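Where Do Students Go to Study Off Campus?
Project report, 3 October 2026

My topic started as a complaint. The library closes early, my roommate practices trumpet, and I wanted to know where everyone else goes to get work done. So I spent most of September asking people! Oisín Nic Aodha helped me write the survey (he talked me out of a four-page version, thank goodness) and we got 57 replies.

The big winner was cafes, followed by kitchens at home and then the laundromat on Buckley Street, which I did not see coming. When I asked what makes a place good, I figured people would say quiet. Nope! Outlets came first, then table size, then the price of a drink. Noise was way down the list. 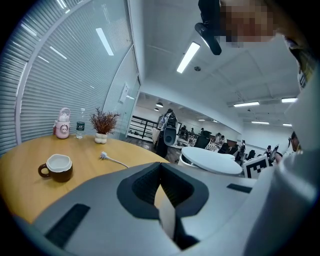

Fig. 1. Mug and power plug on a round table.

I also kept a diary of my own study time, 2663 minutes in total, split between home, the library and a cafe called Udura. I wrote 552 minutes of that down at Udura and got more reading done there than anywhere else, though I'll admit I also ate a lot of scones and those aren't in the data.

Talking to people was the part I liked best. Finbarr Moriarty told me he picks a seat by who's already sitting there, because if he knows them he won't open his laptop at all. Three others said pretty much the same thing, so company probably deserved its own question on the survey.

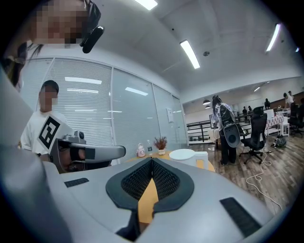

Fig. 2. Someone leaning in, upper left.

If I did this again I'd ask about time of day too. Most replies came from people in my own classes, and we all have the same free mornings.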